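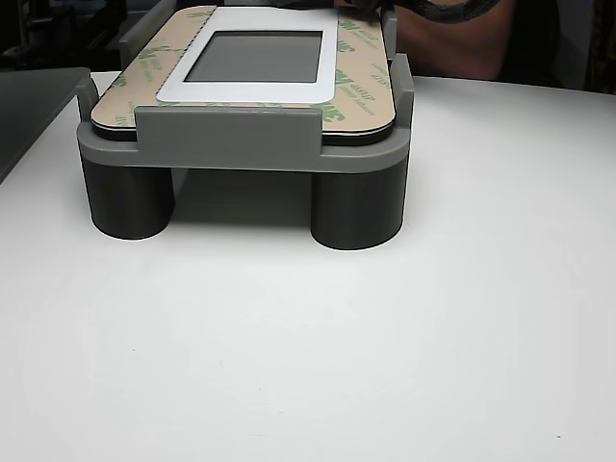 Halina Krawczyk wrote to me that I should stop ironing my letters before I read them, and that a folded letter wants to stay folded. She said it under my last post, the one about my grandmother's correspondence, and I have thought about it the whole week.

I must explain that I did iron them. I put them between two cotton towels, with the iron on the lowest heat, and I was quite proud of the result. The paper became flat like new. But Halina is right that something went away with the folds. My grandmother folded her letters in three when she wrote to family and in four when she wrote to the offices, and now I can't tell any more which of the undated ones were which.

There are 200 letters in the box, most of them from the years when she lived in Bindmont and worked in the glove shop. I have read eight with proper attention. Her handwriting is small and leans to the left, and she saved paper by turning the sheet and writing the last lines up the margin. For one page I need an evening, sometimes two. My English dictionary is no help with her spelling — she wrote as she heard, and she heard with the ear of a foreigner, as I do.

The nicest until now is from one September. She writes to her sister about a neighbour called Motaung, who lent her a ladder and then came every day to ask if she still needed it. She kept the ladder until the plums were finished. Then she sent him a jar of jam and he sent back the jar, washed, with a note saying it was too sweet. The note is in the box too. I don't know why she kept it all her life, but I am glad.

I have now bought flat folders from a stationer in Parwood, and the letters I haven't touched will go in as they are, with their folds. The ironed ones get a separate folder. I wrote "ironed by me" on it in pencil, with the date, 25/10/2018, so that whoever has the box after me knows whom to blame.

Next I will try the thin bundle with the green string. The top one begins "Dear sister, do not be angry", so I expect a long evening.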